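Zwischenbericht an die Fundberg-Förderung
Projekt: Instandsetzung der Fenster im Gemeinschaftshaus Stestel
Berichtszeitraum: bis Ende Februar
Projektleitung: Shanti Nishad

1. Stand der Arbeiten
Die Bestandsaufnahme in den oberen Stockwerken ist abgeschlossen. Erfasst wurden Rahmen, Dichtungen, Beschläge und Scheiben. Im Nordflügel sind die Dichtungen erneuert, die Beschläge wurden gereinigt und neu eingestellt. Im Südflügel haben wir mit den Reinigungsarbeiten begonnen. Der Gruppenraum blieb während der Arbeiten nutzbar, die Nähgruppe ist für 2 Wochen ins Erdgeschoss ausgewichen.

2. Material
Die Firma Breltis hat 70 Meter Dichtungsprofil geliefert. Für Reinigungsmittel und Kleinteile wurden 300 Euro ausgegeben, für das Profil 420 Euro. Beide Rechnungen liegen bei. Eine Nachlieferung der Griffe steht noch aus — Harvey Pelletier klärt den Termin mit dem Lieferanten.

3. Fenster im Südflügel
Die Rahmen sind dunkel und werden beibehalten. Durch die obere Scheibe sieht man den Himmel und die Häuser in der Ferne, die Fläche wirkt dabei fein gesprenkelt, ähnlich wie bei einem Fliegengitter oder einer Folie. Ob hier gereinigt oder ausgetauscht wird, entscheiden wir nach der Probereinigung. Auf dem Querholm ist ein kleiner Schriftzug zu lesen, „MESER“; wir haben ihn in die Bestandsliste übernommen. 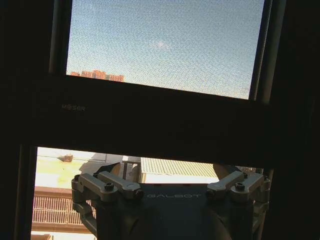

4. Nächste Schritte
Probereinigung im Südflügel, danach Einbau der restlichen Dichtungen. Das Angebot von Goel für den Sonnenschutz wird mit dem nächsten Bericht eingereicht. Eine Änderung des Kostenplans beantragen wir derzeit nicht.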